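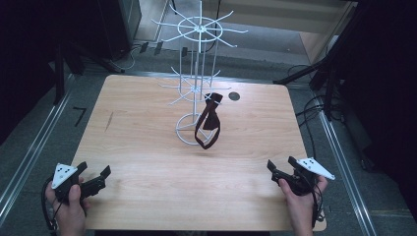 Rack task, handheld grippers, both open. One strap on a lower arm.

September, 4:40 pm

Good session! Started on the strap and rack demos with Rocío on the grippers and me on the log. The task is simple to say: lift the strap off its arm, pass it to the other gripper, hang it on a different arm. Doing it smoothly is another story, and I'm enjoying it far more than the block sorting.

Things to remember:

The rack spins. If the right hand pulls sideways even a little, the whole wheel comes round with it. Rocío's trick is to lift straight up first, then come toward yourself. Her demos got much cleaner once she did that (lovely to watch, the handover is nearly one motion).

Keep both marker plates facing up during the handover. When she rolled her left wrist to pinch the loop we lost tracking on that side and I binned 5 demos. Elbow out seems to help.

Start every demo with the jaws open and the hands apart at the near edge. Teresa wants the same start pose across the Marciniak and Turico sets so we can train on them together.

Total is now 2,346 usable demos across all the hanging tasks. Target is 3,616, so there's a fair way to go, but the pace is picking up.

Next: try the upper tier - longer reach, and I suspect the cables will get in the way. Ask Teresa if we can get 2 longer leads from Skamville. Also want a go on the grippers myself!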